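Basket weaving in Larnau

Basket weaving in Larnau is a household craft practiced in the upper Larnau valley and in the market town of Prekham at its lower end. The baskets are made mostly from willow, with smaller amounts of hazel and split bramble. The craft is first recorded in 1446, when a toll list from Prekham set a charge on baskets carried over the bridge.

Materials

Willow is cut after the leaves drop, usually in November, and sorted by length. Rods used with the bark on are called brown. Rods that are boiled before peeling take on a tan or orange color from the bark and are called buff. White rods are stood in shallow water until spring and then peeled. Dried rods have to be soaked again before weaving, and thick ones can take several days.

Types

The oldest type still made is the borkura, a deep back basket with 2 shoulder loops, once used for hauling turnips and peat. The tsai is a shallow oval basket for bread. Rectangular baskets came later and are built on a flat base held in a wooden clamp while the stakes are set. Corners are the hard part, and many weavers round them to keep the rods from cracking.

History

Most weaving was winter work done on farms. A parish survey counted 41 weaving households in the valley, nearly all of them above the second mill. Output fell when cheap crates and cardboard boxes reached the fruit growers, and several willow beds were drained for pasture.
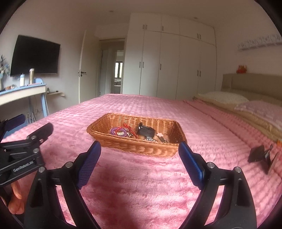
Demand later shifted from farm baskets to smaller ones for the home. Margarida Tavares taught evening classes in Prekham and wrote down the border patterns used by older weavers, which had no agreed names before then. Her notebooks were edited by Aisling Buckley and are kept at the town library.

Care

Willow baskets become brittle in heated rooms. Weavers in the valley advise wiping them with a damp cloth and letting them dry away from a stove. Mold can be brushed off outdoors with a stiff brush.

See also: Coiled basketry; Osier; Prekham bridge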